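From: Aurelio Ibarra
To: Stimville classroom supplies list
Date: 5 Apr 2025
Subject: Re: Markers and crayons on the Deltport tables

Nelly Henao wrote:
> We are restocking the art room at Pommont and I have to
> decide whether markers and crayons go in one bin or two.
> The tables are unfinished light wood and already carry some
> color. Does anyone keep the two apart, and does it help?
> Also, what takes crayon off bare wood? The Akbari cleaner
> only spreads it.

Nelly,

Two bins. We ran one mixed bin at Deltport until last April and split it after the annual count, which came to 119 pieces, with a good part of the crayons marked by stray marker ink. The reverse also happens: wax gets on a felt tip and the tip skips until you run it on scrap paper.

Storage as we do it now:

Markers lie flat, capped, in a shallow tray. Upright is acceptable if the caps point down. Check each cap by pushing until it clicks.

Crayons keep their wrappers. Peel back only as much as is worn. A blunt tip is fine for filling areas, so we sharpen on request and not on a schedule. Anything under 2 inches goes to the melt jar.

On the wood: scrape the wax with a plastic card held nearly flat, working along the grain. Then lay brown paper over the mark and use an iron on low for six seconds at a time, moving to clean paper each time. Three passes is usually enough. Do not start with a liquid cleaner. On unsealed wood it carries the pigment down, and I suspect this is what you saw with the Akbari product.

Marker is a separate problem. Rubbing alcohol on a cotton pad lifts most of it if you dab. Test under the table edge first.

If you can, seal the tops before the new stock arrives. Two thin coats of water-based varnish, light sanding in between.
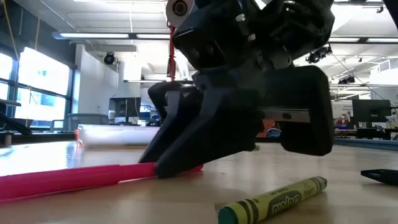 Pink marker and green Crayola crayon on the light wood tabletop.

I can send the bin label file if you want it. It prints on plain letter paper.

Aurelio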